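24 Nov 2021
By Vilho Keskinen

Guests will be able to stay overnight in Plemska again from March, and what a lovely bit of news that is for the valley! The old Mathebula guest house, shut for two winters, has been bought by Kwok-wai Tseng, who plans to open 16 rooms in the spring and the other wing later in the year.

Tseng grew up two streets away and wants to keep the place much as people remember it, creaky stairs and all. Breakfast will be served to anyone who walks in (yes, locals too), with bread from the Jekdale bakery.
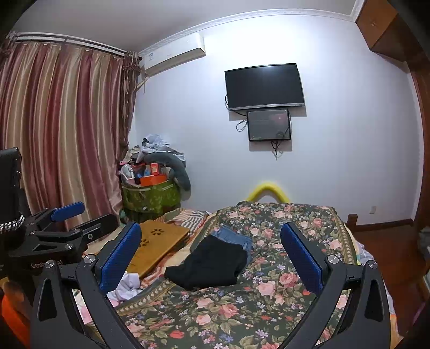
Rooms start at 40 a night, and bookings open next week at the front desk. Walkers on the Zesach trail get a packed lunch thrown in, and there will be a drying room for boots at last!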